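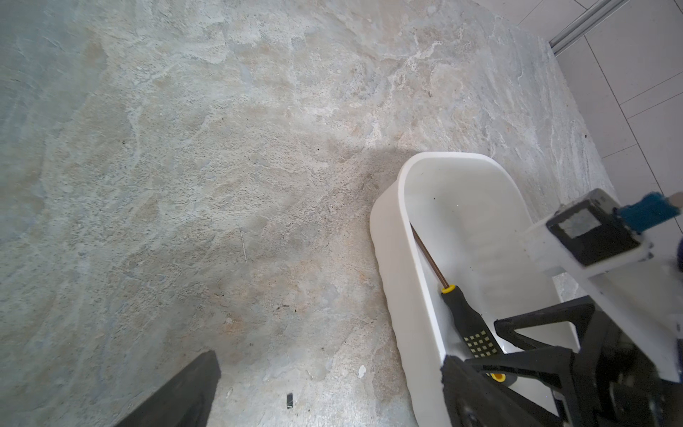

Figure 1. Stone-textured floor and white tiled wall, metal rail along the top of the tiles.

Flaky tests in the Urnmont codebase: where they come from and what we did about them
Final project report, Software Maintenance, Edbridge College
June 8, 2019

Summary

Urnmont is a Java program for reading bus timetables and spitting out trip lists. Inherited from last year's group. Test suite has 82 tests. On our laptops everything passed most of the time. On Cellham (the department build server) a run would go red, somebody would hit rebuild, it would go green, and that was treated as fine. By March we had stopped reading the failure emails at all.

The project was to find which tests were unreliable, work out why, and fix them without deleting any. Nine tests were unreliable. Seven are fixed. Two are not, see Open problems.

Background

A flaky test is one that gives different results on the same code. Lots written on this already so only the bit that matters for us: a red build stops meaning anything. We merged a real bug in the fare rounding because everyone assumed it was the usual noise. It sat in the main branch until a demo.

The inherited wiki page says "re-run if red". That is the complete testing policy.

Setup

Code is Java 8, JUnit 4, Gradle wrapper checked in. Cellham runs Linux, set to UTC. Laptops in the group are a mix of Windows and Mac, all on local time. We didn't think this mattered when we started. It did.

Date handling goes through a small library called Jiang, which last year's group copied into the repo as source instead of adding as a dependency. No version number anywhere in it. We left it in place since replacing it would have been a whole other project.

Method

First try was just running the full suite in a loop overnight on one laptop. Got almost nothing, because a laptop at the same time of night in the same time zone in the same order is going to do the same thing. Waste of a night but useful to know.

Second try was changing one condition at a time:

1. Time zone. Passed in with -Duser.timezone, set in the test task's jvmArgs. Setting it in gradle.properties only changed the Gradle daemon and not the forked test JVM, which cost us an afternoon.
2. Test order. Wrote a custom runner that shuffles the classes and prints the seed so a bad order can be repeated.
3. Parallel forks. maxParallelForks bumped up from the default.
4. Load. Ran the suite while a video was encoding on the same machine. Not scientific but it worked.
5. Clean checkout. New clone into an empty folder, no build directory, no leftover files.

Every failure went into a shared spreadsheet with the test name, the condition and the stack trace. Should have kept the seed in its own column from the beginning. We went back and dug some of them out of the console logs later, some were gone.

Results

Time zone: five tests. All of these build a date from "now" through Jiang and compare it with a string written in the test. Jiang picks up the default zone when it is loaded and hangs on to it in a static field. So a trip leaving late in the evening here is already tomorrow on Cellham. The tests failed only when the build ran in the evening, which is when students push, so it looked random but was really quite regular.

Test order: two tests. Both in the route cache package. One test fills the cache and never empties it, the other expects it to be empty. In alphabetical order they're fine. Renaming a class was enough to break them, and someone did rename a class in the winter term, which lines up with when the wiki note was added.

Unexplained: two tests, both in the file watcher. They fail under load and sometimes on a clean checkout. More below.

Parallel forks on their own did not break anything new. We were expecting that to be the big one, honest surprise.

Fixes

For the time zone group we added a Clock parameter to the classes that needed it. Production code passes the system clock, tests pass a fixed one. Standard advice and it does work, but it touched more constructors than we liked. Jiang's static field got a reset method that is only called from test setup. Not pretty. The alternative was editing the copied source properly and none of us understands the parsing code well enough.

For the order group, clearing the cache in an @After method. One line. Then we left the shuffling runner switched on for all builds, so if anyone adds another test like this it should show up sooner. Seed is printed at the top of the report.

We also changed Cellham's job so it doesn't retry. Previous group had a shell loop in the build step that ran the tests again if they failed and reported only the last result. So even the red builds we did see were ones that had failed more than once in a row – the real failure rate had been hidden the whole time.

Wiki page rewritten. "Re-run if red" is gone.

Open problems

The file watcher tests write a file to a temp folder, sleep, then check that the watcher noticed. On a busy machine the sleep is too short. Making it longer helps but doesn't cure it, and on the Mac laptops the JDK's watch service polls instead of getting events, so the wait needed is much longer than on Linux.

We tried waiting on a latch with a timeout. Better. Still failed on a clean checkout, and there it fails right away, before the timeout, so there must be a second cause. Possibly the folder doesn't exist yet when the watcher registers. We ran out of term.

Both tests are marked with a category and run in a seperate job that doesn't block a merge. They were not deleted or ignored. Somebody should look at them next year.
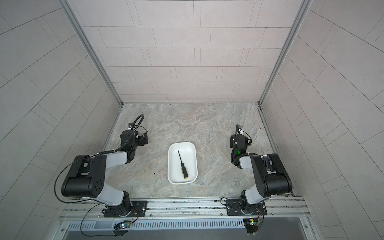 What we would do differently

Start with the build server's config instead of the code. The retry loop was sitting in plain sight in the job settings and we found it last.

Less time on the overnight loops. More time reading the failing assertions – the date ones were all off by exactly one day and if we'd lined them up in the first week we would have guessed the cause.

Agree on the spreadsheet columns before filling it in.

Also would have liked to test with a different locale. One of the fare tests formats a decimal with the default locale and will surely break on a machine set to Quebec French. Not counted in the nine because we never ran it, but there is an issue open for it.

Marker's question from the draft

We were asked if the shuffling runner makes builds harder to reproduce. A bit, yes. You have to copy the seed from the report and pass it back in with -DtestSeed. Instructions are in the README under Running tests. If no seed is given a new one is picked each time.

Division of work

Time zone and Jiang changes were done in pairs. Runner and the Cellham job were done by one member each, then reviewd by the rest. Report written together, mostly the night before, apologies for the formatting in the appendix.

Appendix A: how to repeat the time zone failures

Check out the tag before-clock
In build.gradle, add -Duser.timezone=UTC to jvmArgs in the test block
Set your system clock to late evening, local time
gradlew clean test
Look under the trips package in the HTML report
Put your clock back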